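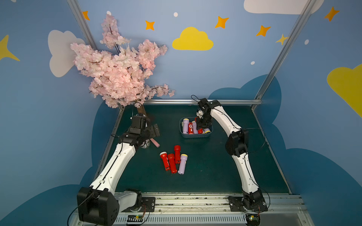
10/25/18, Zullberg open day, Ivside

We signed in at the front desk and got the house rules on one sheet. It has seven points, and the same sheet goes to staff and visitors. Hands stay outside the rails while the arms are powered. Anyone who changes a setting writes it in the log before the next run.

The guide spent most of the time on tabletops. Wear is allowed under the Zullberg rules, but it has to be noted. 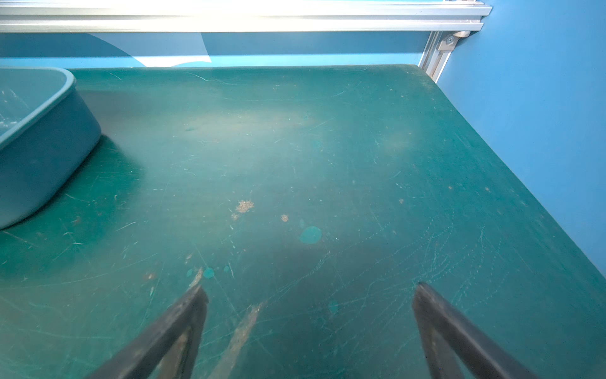
Gripper fingers are checked every 800 cycles, and the date goes in the same log. The copy we were shown had 289 entries going back to June.

Flashlights are the standard test object. Grip force is set for the body, and the lens end is to be kept clear of the fingers.

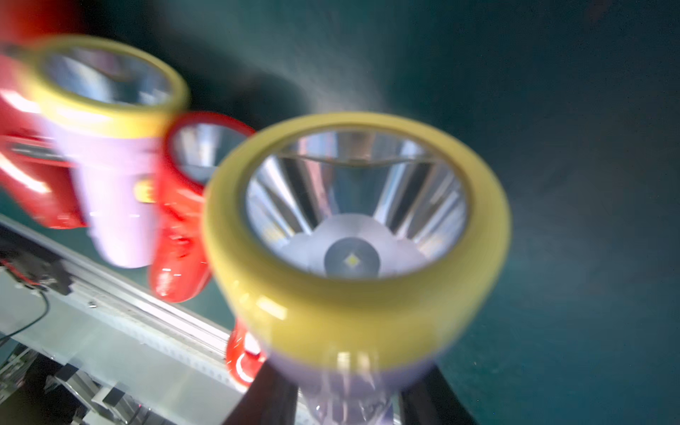 Whiteley uses a similar sheet but leaves out the finger check. We asked for a copy of both.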